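Septiembre, por la noche

Llevo todo el día con la cabeza en la dichosa pared y me he prometido escribir un rato antes de dormir, aunque sea con la taza fría al lado y las zapatillas puestas de cualquier manera. A ver si así me aclaro, porque mañana Arwel me va a preguntar otra vez por el color y yo sigo sin saber qué contestarle.

La cosa empezó por la mañana, muy pronto. Entré en el cuarto de la mesa blanca con la idea de estar diez minutos, mirar, tomar nota de lo que hacía falta y marcharme a desayunar. ¡Diez minutos! Salí de allí a mediodía, muerta de hambre. Es que cuando te pones a mirar una pared de verdad, de cerca, empiezas a verle cosas y ya no paras. De lejos es un verde azulado clarito, muy tranquilo, de esos que a mí me recuerdan a los ambulatorios de cuando era pequeña (a mi madre le horroriza la comparación, a mí me gusta). De cerca es otra historia: rozaduras a lo ancho, manchurrones un poco más oscuros, rayas flojitas que van todas en horizontal como si alguien hubiera pasado los años arrastrando cosas por ahí.

Wendy Ashworth opina que eso se va con una esponja y paciencia. Lo dijo por teléfono, claro, desde su casa y con un café en la mano, así cualquiera. Yo le contesté que la esponja la ponía yo y la paciencia ella, y se rió, pero no se ofreció a venir.

Total, que me senté delante y me quedé un buen rato pensando en si pintar o limpiar. Si limpio y no se va, habré perdido una tarde. Si pinto, hay que mover la mesa, proteger el suelo, comprar la masilla, los rodillos... y elegir color, que es lo que de verdad me da pereza. Arwel quiere un blanco roto que se llama Vindwood y que a mí me parece exactamente igual que todos los demás blancos rotos del catálogo. Yo querría repetir este mismo verde, y el que más se le acerca es el Pollari, pero en la pantalla se ve de una manera y en el cartoncito de muestra de otra. En fin.

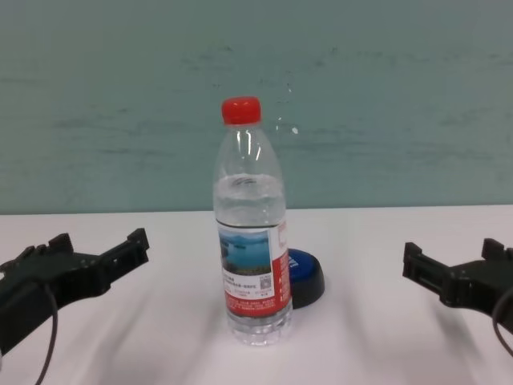
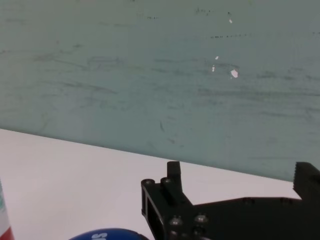
La pared verde, que sigue dándome guerra.

Por la tarde

Después de comer volví con más ánimo y una lista. Lo primero que apunté fueron los desconchones, esos puntitos blancos donde ha saltado la pintura. Son pequeños, pero una vez que los has visto ya no ves otra cosa, me pasa lo mismo que con las erratas. Hay uno más grande que los otros, de forma rara, que anoche (lo juro) me pareció el mapa de una isla. Ese pide masilla sí o sí. Y luego hay un arañazo oscuro, fino, un poco inclinado, que yo creo que con pasar la lija suave se arregla. Yo creo. Mi experiencia con la lija es un taburete, y el taburete quedó regular.

También me acordé de la botella de agua, la del tapón rojo. Me hizo gracia la etiqueta, blanca y roja, con una foto chiquitina de agua azul y una orilla verde oscura. Me quedé mirándola como una boba y pensando en vacaciones. ¡Qué ganas de lago! Hace siglos que no meto los pies en uno. Cuando vivía con Arwel y los demás en Girirero (qué pueblo, qué frío, qué risas) íbamos a bañarnos a un embalse y volvíamos tiritando con las toallas por la cabeza. Podría proponerles volver el verano que viene, aunque ya sé que Wendy dirá que le duele la espalda en el coche.

Y por culpa de la foto ahora me ha dado por otra idea: ¿y si dejo el verde y cuelgo algo encima? Una lámina grande, un paisaje con agua. Taparía lo peor y el color de alrededor le iría de maravilla. En Tyagi, la tienda de marcos de la esquina, me pidieron 200 euros por una lámina enmarcada y casi me caigo del susto, pero entre masilla, pintura, cinta y brochas se me van unos 300 seguro, así que tampoco es tanta locura si lo pienso con calma. Lo que no pienso hacer es las dos cosas. O igual sí. Depende de cómo me levante.

Lo de mañana

Probar primero con la esponja en una esquina, que se note poco si la lío. Agua templada y jabón del neutro, nada de inventos, que la última vez que inventé dejé un cerco.

Llamar a Arwel antes de que me llame él y decirle que el blanco roto no. Con cariño, pero que no.

Buscar la lija. Tiene que estar en la caja de las herramientas o en el cajón de las pilas, y si no está en ninguno de los dos, pues a comprar otra, que tampoco me voy a arruinar.

A la mesa no le toco nada, ella está estupenda, blanquita y lisa, y además me da una envidia tremenda comparada con la mía de la cocina, que tiene un cerco por cada taza que ha pasado por esta casa.

Son casi las doce y todavía tengo que poner el lavavajillas. Me voy, que mañana quiero estar allí prontito, antes de arrepentirme.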